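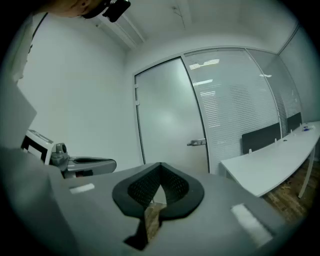
Indoors at Nillari, our base.

About Gerkier Hill Rescue

Hello, and thanks for looking us up! I run the website and answer most of the emails, so I'm probably the one you'll hear from if you get in touch (give me a day or two, I'm out on the hill quite a bit myself).

We look for people who are lost, hurt or stuck on the high ground between Nillari and the Figueroa valley. There are 44 of us on the call-out list at the moment, all unpaid — we've got a plumber, a couple of nurses, a piano teacher and far too many people who work in IT. The team started 19 years ago after a very long night spent looking for two walkers with borrowed torches and one decent map. Both walkers got home, and by the end of that winter we had a name, a radio licence and a rather leaky van.

People often ask who decides when we go out. The police do. If you're in trouble, ring 999, ask for the police and then for mountain rescue, and stay where you are if it's safe. Please don't email us from the hillside! I check the inbox after tea.

Most of our jobs are twisted ankles and walkers who've run out of daylight, and we'd always sooner be called early. We don't charge and we won't tell you off.

We train every Wednesday evening, and new members spend six months learning the ropes before they join the list. You'll need to be happy on rough ground in the dark, and live close enough to reach Nillari quickly. Our next open evening is in November, with soup.

Running the team costs money, of course. The Jikico sponsored walk raised £500 towards new stretcher straps this year, and we're still saving for radios. If you'd like to chip in, the donations page has all the details.

Page last updated 2026-10-28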